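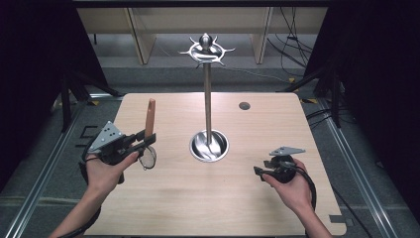

Orulberg Utensil Carousel – three weeks on the worktop

I bought the Orulberg in July after the ceramic jar we had kept by the hob finally cracked. It is a steel stand with a ring of hooks at the top, and you hang your ladle, fish slice and so on from it. The box promises "a calmer kitchen". I wanted somewhere to put a ladle.

Assembly took more than 50 seconds, whatever the leaflet says, and most of that was spent getting the pole to screw in straight. The thread on mine was slightly rough. A drop of cooking oil sorted it out, but at this price I shouldn't have had to go and find one.

The main problem is what hangs on it. Our Dorik spoons have a small round hole in the handle, and they go on the hooks with a bit of a shove. The Lumanlan set my sister gave us has long slots and hangs nicely. Anything with no hole at all, so every wooden spoon I own, has to live in a drawer. The old jar took the lot and never asked what shape the handles were.

Then there is balance. Hang the heavy ladle and the potato masher on the same side and the whole thing leans when you pull something off in a hurry. It has gone over on me 2 times, once into a pan of onions. Spread the weight out and it behaves, though I don't want to be thinking about that with a sauce catching.

Cleaning is fine if you do it often. Grease settles on the hooks and you need an old toothbrush to get in between. Fingerprints show on polished steel within the hour. The maker says it can go in the dishwasher, but the pole is too tall for ours and I suspect for most.

Þórarinn Ketilsson, who lent me his Tridiven rack to compare, thinks I am being unfair. His screws to the wall, holds 3 more tools and can't fall over – but you do need a wall you are allowed to drill, and ours is tiled and rented. He has also had to tighten it since Christmas.

Is it worth it? If all your utensils match and have decent loops, perhaps, and it does look smart when guests are round. I paid 90 for a job a jam jar can nearly manage, and I would not do so again at full price. In a sale, I might think about it.

I still can't find a home for the whisk.

Posted 25 August 2020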